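Clothes pile (also heap, mound, or "the chair" in homes that use a chair)

A clothes pile is what you get when garments leave the closet or the dryer and stop halfway. I keep this entry for the Bendum household wiki, so expect opinions. The bed pile is the classic type, and jeans do most of the spreading.
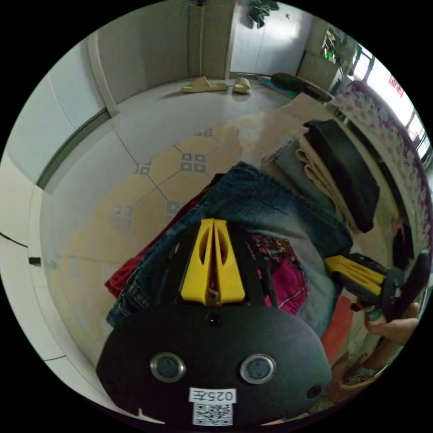 Bed pile with blue jeans across the middle.

Floor piles grow faster – jackets are the worst for bulk, and one big one can hide a week of T-shirts. I pull the outerwear first, then denim, then whatever's left. My own record is 2 hours for about 524 pieces, with Filipa Nogueira folding!
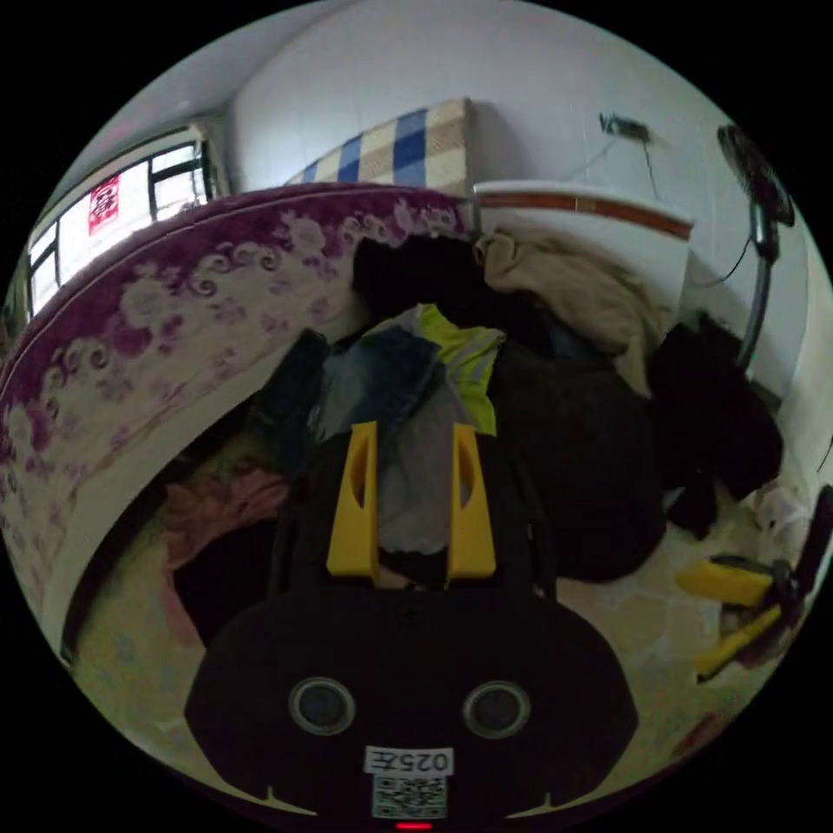 Floor pile beside a mattress, with a high-visibility garment near the top.

Closet piles are the sneaky kind. Denim and pinks get mixed in together, and I like to sort by color before anything goes back on a shelf.

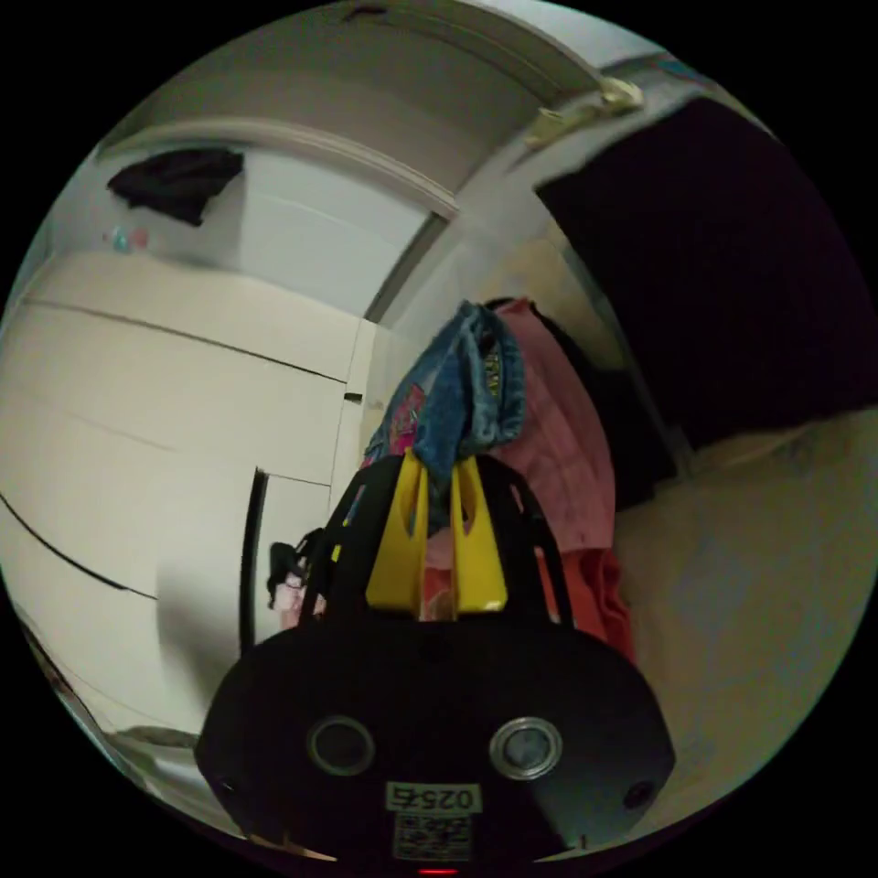 Bindu Pinto disagrees with me on color and wrote in to say that sorting by owner comes first, always, or you end up folding everything twice.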